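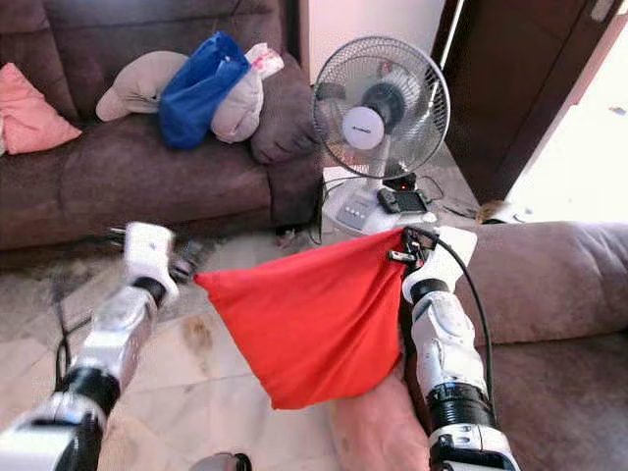
Call for participants: household waste and recycling diary study, Hudenstead

Hirnix is looking for 300 households in Hudenstead to keep a diary of what they throw away, recycle, compost and give away over a two-week period in August. The results will be used to plan changes to curbside pickup routes and the drop-off site on Jakab Street.

You do not need to be good at recycling to take part. We want to hear from people who sort everything, people who sort nothing, and people who gave up on it after the bins changed size. Please do not change your habits for the study.

Who can apply

You must be 18 or older and live inside the Hudenstead pickup area. Renters and owners are both welcome. Only one person per household may sign up, but that person will be reporting for everyone who lives at the address, including roommates and children. You should expect to be at home for most of the two weeks. A night or two away is fine if you write it down.

We still need more apartment residents, households of five or more, and people living north of the rail line. If any of these apply to you, please mention it when you apply.

People who work for Hirnix, or who live with someone who does, cannot take part.

What you will do

Before the study starts you will fill out a questionnaire about your home and how you usually get rid of things. It takes about 30 minutes. You will then receive a diary kit with a hanging scale, a pen and a printed diary. The diary is also available through the Unlow app if you would like to use your phone. Choose one or the other and stay with it until the end.

Each time you take a bag or container out of the home, hang it on the scale, write down the weight and check the box for the type of material. Food scraps are recorded separately if you compost at home. Clothes and furniture that you donate or leave for a neighbor also count. Yard waste does not.

At the end of the first week we will call you to go over any entries that are unclear. A short closing interview takes place by phone after you return the kit. Interviews can be held in English or Spanish.

Payment

Households that finish the full diary and the closing interview receive a $2 payment for each day of entries and a $40 gift card. If you drop out early you will still be paid for the days you completed. The scale has to come back to us, in the prepaid box. You may keep the pen.

Privacy

Your name and address are kept apart from your diary and are deleted once payment has been made. Reports will give results by neighborhood and by size of household. We will not look through your trash, and no information about a single household is passed to the hauler, your landlord or the city.

How to apply

Fill out the sign-up form on the Hirnix website or pick up a paper copy at the front desk of the Hudenstead library. Paper forms can be left in the box at the same desk. Large-print forms are available there too.

Posted 29 May 2019. Sign-up closes when all places are filled. Everyone who applies will get an answer by mail or email, including those we cannot place.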